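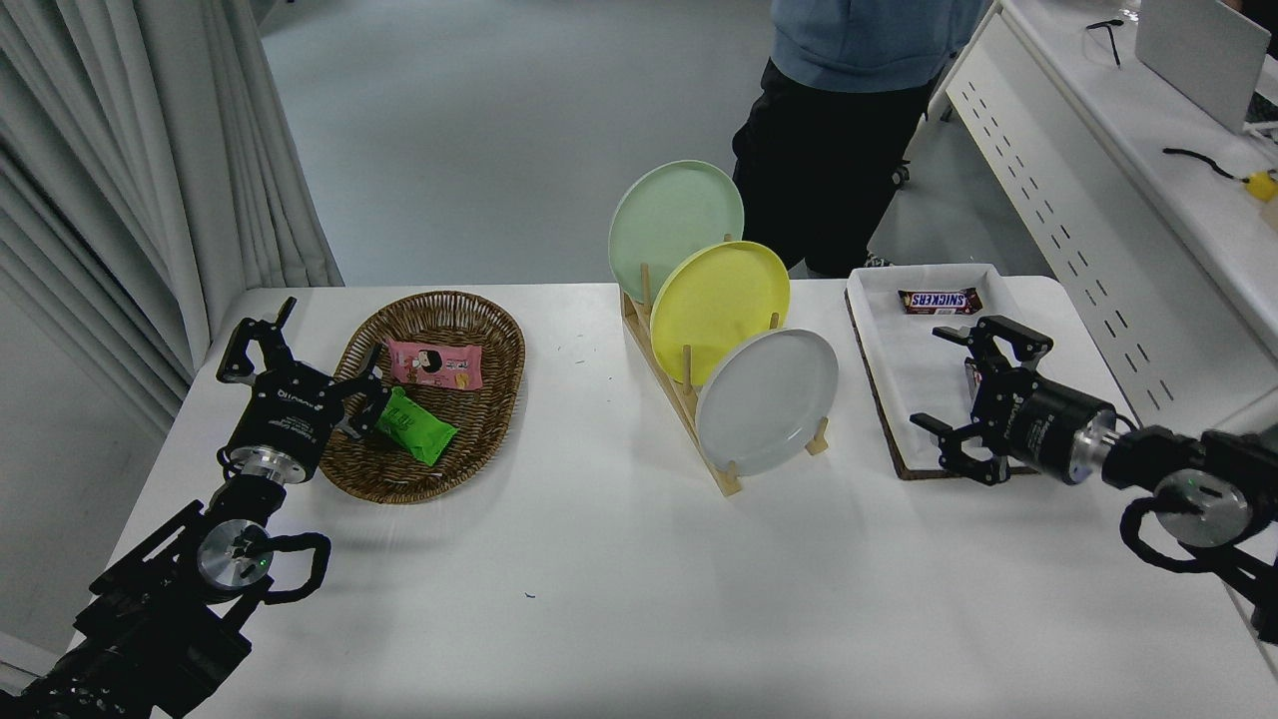 Last changed: 2019-04-26

Outdoor Furnishing – Handout 4
Wood for outdoor seating and tables: choosing, joining, finishing, storing
Notes by L. Antoniuk, with corrections from Pylyp Onyshchenko

Read before the bench session. Bring your drawing from handout 3, even if its not finished.

1. Where we left off

Last time: loads on a seat, why legs splay, why a bench needs a rail low down or some other way to stop it racking. Today the material. Metal frames come in handout 5, cushions and fabric in 6. Skip to section 4 if you already did the wood module with Fedir Palamarchuk.

2. What weather does

Wood moves across the grain as it takes up and loses moisture. Along the grain hardly at all. Everything in this handout comes back to that.

Rain on a flat top sits there. Sun on the top and shade underneath – top dries faster, board cups. End grain drinks water far quicker than face grain, so leg bottoms go first, then the ends of slats, then any joint where two pieces meet and hold a puddle.

Sunlight turns the surface gray. Gray is not rot. Students mix these up every year. Gray is skin deep and you can sand it off. Rot is soft, push a screwdriver tip in and it goes. Check legs at ground level and the underside of arm joints.

Freezing: water in a crack expands, crack gets longer. Matters for glued-up tops more than for slats.

3. Choosing a wood

Teak. Oily, heavy, lasts without any finish. Costs a lot. Glue doesn't like the oil, wipe the joint with solvent just before gluing. Ask where it came from and get the answer on paper.

White oak. Good outside. NOT red oak – open pores, water runs right through. Stains black around plain steel screws, use stainless.

Cedar. Light, easy to cut, dents if you look at it. Fine for a planter bench or a chair back, poor for a table top people eat off.

Black locust. Very hard, very durable, comes in short crooked pieces. Predrill everything.

Pressure-treated pine. Cheap. Often sold wet, so it shrinks after you build with it. Stack it with stickers between the boards and wait. Don't burn the offcuts. Don't use it for the top of a dining table, put something else up there.

Eucalyptus and acacia. Most of the low-price sets in the stores. OK if oiled, checks badly if left alone for a season or 2.

Heartwood vs sapwood: durability figures are for heartwood. Sapwood of nearly anything rots. Look at the board, pale edge = sapwood, cut it off or turn it to where it stays dry.

4. Joints

Mortise and tenon still the best for leg to rail. Outside, leave the mortise a little deeper than the tenon and drill a small drain hole at the bottom if it faces up. Pin it with a dowel, then the joint holds even when the glue gives up.

Half laps – okay for slat frames. Big glue face but the grain crosses, so keep the pieces narrow.

Pocket screws: allowed for the mock-up. Not for the final piece. Oranuch Duangkaew will mark you down and she is right to.

Bolts and barrel nuts: good for anything that has to come apart for winter. Put a washer under each head. Check tightness after the first month outdoors, the wood will have settled.

Glue: waterproof type only. Polyurethane foams out of the joint, and the foam has no strength, so the fit still has to be tight. Epoxy fills gaps but sunlight breaks it down, keep it inside the joint. The ordinary yellow glue from the indoor course stays indoors.

5. Gaps and tops

Slatted top: leave a gap between slats. Water drains, boards move, crumbs fall through. Too wide and a glass foot catches. For the class table we use slats 45 mm wide, set with a spacer. Use the same spacer the whole way across, don't measure each one, errors add up.

Solid top: harder. Needs to be fastened so it can slide a little. Slotted screw holes or buttons, never glued down to the frame. Round over the top edges so the finish doesn't thin out at the corner. Cut a groove along the underside near the edge, drips stop there instead of running back to the apron.

Breadboard ends: look nice, trap water. If you insist, glue the center only.

6. Finishing

Nothing. A real choice for teak, locust and oak. Goes silver. Wash once a year with a soft brush and mild soap, no pressure washer, it tears up the soft grain.

Oil. Easy to put on, easy to renew, doesn't last. Thin coats, wipe off what hasn't soaked in. Rags with oil on them can catch fire by themselves – spread flat outdoors to dry, or into the metal can with water. This is a rule of the shop and there is no second warning.

Exterior varnish. Looks best the first summer. Once it cracks, water gets under and it peels, then you have to strip the whole thing. Several coats, light sanding between.

Solid color paint. Protects from sun better than anything else on the list. Prime the end grain twice. Paint all sides inculding the underside, otherwise one face takes up moisture faster and you get cupping again, see section 2.

Leg bottoms: stand each leg in a shallow lid of thinned epoxy until it stops soaking it up. Then a plastic or nylon glide.

7. Winter

Under a roof with air moving is best. A heated room is worst, it dries too quickly and joints open. If a cover is used it must breathe and must not touch the ground. Plastic sheet tied tight round the legs = mildew by spring.

Covers on in October. Tip tables a little so nothing pools on top. Cushions indoors, always.

8. The Gritton bench

We'll take apart the Gritton bench in the session. It stood outside the Vilenier building unfinished and got sat on daily. Before you come, write down where you expect it to have failed and why. Antonina Kobzar has the drawings. Slat length is 725 mm on the drawing, measure the real ones and compare. Look at:

– lower ends of the back legs
– screws through the arm (plain steel, plated?)
– the center slat against the outer ones
– gap under the front rail

9. Homework

a) Cut list for your own piece, with species and which face goes up. Rough sizes and finished sizes both.
b) One joint, full size, in scrap. Cut it, glue it, leave it in a bucket of water overnight, bring it in.
c) Price your wood at two yards. Ogbonna gives the student rate if you show a card.
d) Read Gevska, chapter on movement, to page 124. Skip the tables at the back.

Moisture meter is in the gray drawer. Put it back with the pins capped pls.

Questions on joints to Pylyp, on finishes to me. Handout 5 goes up after the bench session.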